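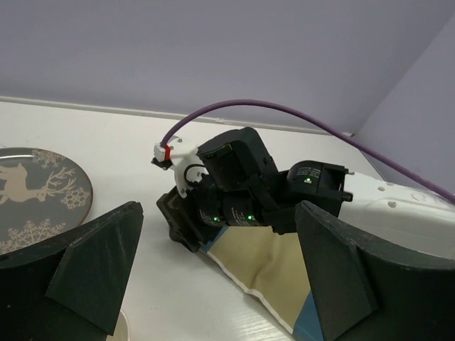
Figure 3. Wrist view, two-arm cloth task. The second arm's gripper is at the upper left corner of the cloth.

Lecture notes: relabeling grasp points from the wrist view
Li-hua Tu, 13 Dec 2023

Drusau trains a grasp-point predictor on wrist images only. The label for each image is the pixel where the gripper next closes, projected back from the recorded joint angles.

Two sources of error matter in this course. Projection error grows with distance from the wrist. Occlusion error arises when a finger or the other arm covers the target. In Figure 3 the fingers in the foreground hide part of the plate and part of the cloth, and the label lies near a corner already overlapped by the other gripper.

Ko and Hung drop a label if the target is hidden in the image and carry it forward from the last clear one. On 1,285 episodes this changed 13 percent of labels. Corner grasps improved; edge grasps did not.

Open point from November: a carried label is wrong if the cloth moves in between. Chin-lung Ng's fix limits the carry to 22 images.

Reading: Drerkance report, section 3. Derive the projection error for a fixed joint offset before the next lecture.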